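Budgeting for a two-armed mobile robot in a building with double doors

Nobuhle Shezi

Our organization is preparing an equipment request for one mobile robot with two arms. It would carry supplies between offices on a single floor. The rooms are joined by double doors with lever handles, and none of the doors is powered. We have received a written offer from Donham for the robot and a separate one from Mireder for door operators at $2,921 per opening. There are 15 openings on the route.

The finance office has asked whether the door operators are necessary if the robot has grippers. Donham has supplied simulation material but no figure for the time each door takes. How should the request be structured, and which costs are commonly left out? The request is due in December.

Posted in Facilities and Equipment Planning

Genivaldo Barros

The two items should be entered on separate lines and approved separately. At the price quoted, operators for the full route come to $43,815 before electrical work. Please confirm whether Mireder includes wiring and patching of the wall. In our case it was excluded, and the electrician's invoice arrived in the next budget year.

Before committing to either course, ask the supplier to model your own doors. We required this of Zallis during our last purchase. The simulated robot was tested at a pair of paneled wooden doors with lever handles.
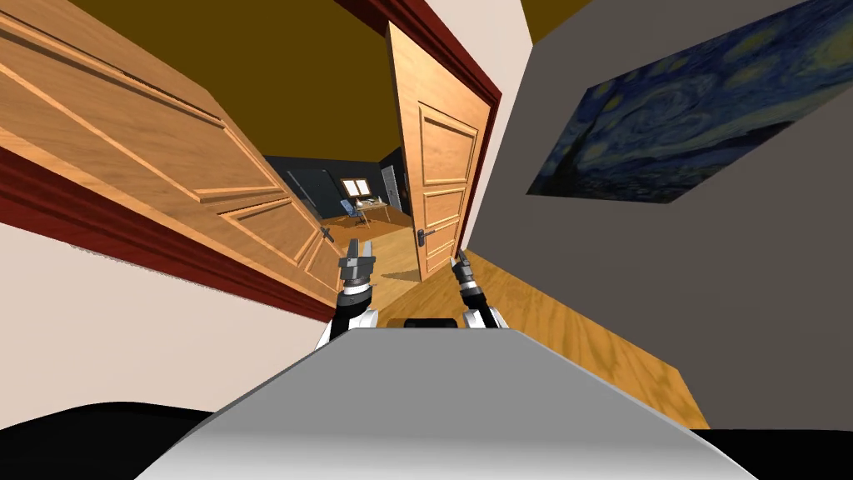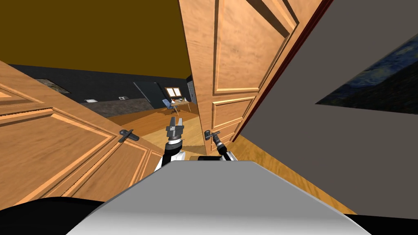 The model should use your measured door widths, handle heights and closing force. Door closers deserve particular attention. A door that stays where it is left is a much easier task than one that pushes back, and many supplier models omit the closer entirely. We requested a second round of tests with closers included and were charged for it, so the number of rounds should be written into the purchase agreement.

I would also recommend the following lines in the request:

Site survey and door measurements
Simulation work, with a stated number of revisions
Spare gripper fingers
Staff training, including replacement staff
Annual service after the warranty period
Repair of door finish and handles

The last line was questioned by our auditors but has been used every year.

Cremilda Falcão

Check with your fire safety officer first. Some doors may not be held open or altered without approval, and this may decide the matter before cost does.

Wing-sze Yu

I agree with the separate lines but would not request operators for all 15 openings at the outset. Our department leased a unit through Cavalcanti for 31 days and kept a log of every door on the route. Operators were then bought only for the doors that had caused repeated delays. The lease fee was credited toward the purchase, a term we had to ask for.

If a lease is not available, a phased request is acceptable to most finance offices. State the robot and the survey as phase one, and give the operators as a ceiling amount in phase two. Ask Mireder in writing how long the quoted price will be held.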